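Wasitz open day recordings
Feb 18, 2026
Callum Paterson

This folder holds the recordings made at the Wasitz open day, when visitors could try the hand-held grippers for themselves. It covers the table task only. The arm demonstration in the next hall was run by Jirnholm and they keep their own files.

## What is in it

- 507 episodes, one folder each
- 2,089 short clips cut from those episodes
- `notes.csv`, with one line per episode
- `consent/`, blank copies of the form in English and German

Episodes from the morning and afternoon sit together. The split is in the `session` column of `notes.csv`, which Igor Sokol filled in by hand on the day. A few rows have a question mark in that column — please leave them as they are until he has checked the paper sheets.

## How the day ran

Visitors came to the table in groups of up to 6. Each person watched one run by a member of the Nogueira team, had a practice go that was not kept, and then did 3 recorded runs. People who wanted to stop early could, so some visitors have fewer.

The task was to pick up a small container with both grippers and put it in the wire basket. We gave no advice on speed. Staff were asked not to point or reach over the table while a run was being recorded, but you will hear plenty of talking if you use the sound.

## Columns in notes.csv

`episode`: folder name
`session`: am or pm
`object`: what was set out at the start
`result`: in, dropped or stopped
`remark`: free text, mostly short, often empty

A run is marked `dropped` even if the visitor picked the object up again and finished. Anyone counting successes should read the remarks as well.

## Starting position

Runs begin with the object near the front of the table and the basket behind it, with one gripper in each hand.

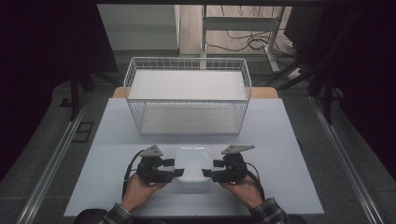
Hannelore Prantl asked afterwards whether the practice goes could be kept next time, as she thought the first try said more about the grippers than the later ones did. We would need to change the consent form for that, and it is on the list for the Liltomura visit in April.

## Known problems

Some clips start late and miss the first reach. The full episode is complete in those cases, so cut your own clip from it.

Sound drifts slightly behind the picture in the longer afternoon episodes. Not fixed yet.

Send corrections to Callum or Igor with the episode name in the subject line.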